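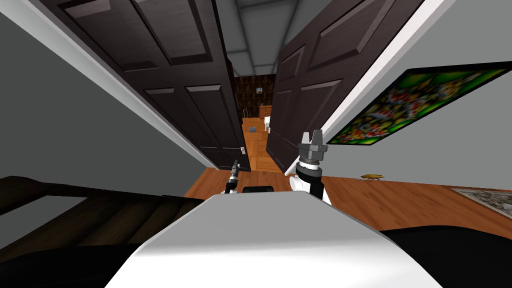
Figure 4. Simulated view from the robot's body at the double doorway, both doors open, with the two grippers in front of the threshold.

3.2 Setting up the simulated robot

All of the doorway trials use one two-armed mobile robot, modeled in the Tuvard simulator from the maker's drawings. The room layout was drawn up by Jamila Matubbar and kept the same through the whole study. What changed between runs was the setup of the robot itself, and this section covers how that was done and how it was kept in order.

The viewpoint is fixed to the body. It looks over the curved white shell, so the shell fills the lower middle of the image and the arms reach out past it toward the doors. The view is tilted, and the walls and door frames run at an angle in Figure 4. We did not rotate the images before passing them to the controller. The tilt is stored in the robot file with the other mounting values, and the controller reads it from there at startup.

Each arm has its own base offset, joint limits and gripper settings. In our first robot file the right arm used a copy of the left arm's values with the signs reversed. This held up for reaching in open space but gave poor results close to the door edge, where the gripper sat a little to one side of its planned position. Rodrigo Sarmiento rewrote the file with separate entries for each side. After that change the two arms were always checked one at a time.

The check is run before every batch. The robot is placed facing the doorway and both arms are sent forward to a stored pose. The gripper positions are compared with saved values, first left, then right. If either one is off, the batch does not start and the arm in question is reset from the robot file. The fingers are then closed and opened once. In the figure the right gripper is open, with a clear gap between its two upright fingers, and it overlaps the lower edge of the right door in the image. Overlap of this kind does not count as contact. Contact is taken only from the collision shapes.

Those shapes needed the most care. The panels on the doors have beveled edges, and using the full door mesh slowed each step for no gain, so we replaced it with a flat slab for each door and kept the detailed mesh for rendering only. The body shell was treated the same way and is covered by 5 simple convex shapes.

One fault came back several times. After a long batch the stored arm pose would drift, and the next check would fail on the left side. The cause was a reset routine in the Bridix control layer that cleared joint positions and left joint speeds untouched. Clearing both fixed it. We now also reload the robot file every 400 runs. Of the 166 runs made before the fix, none are used in the results below.

12 shares | 4 comments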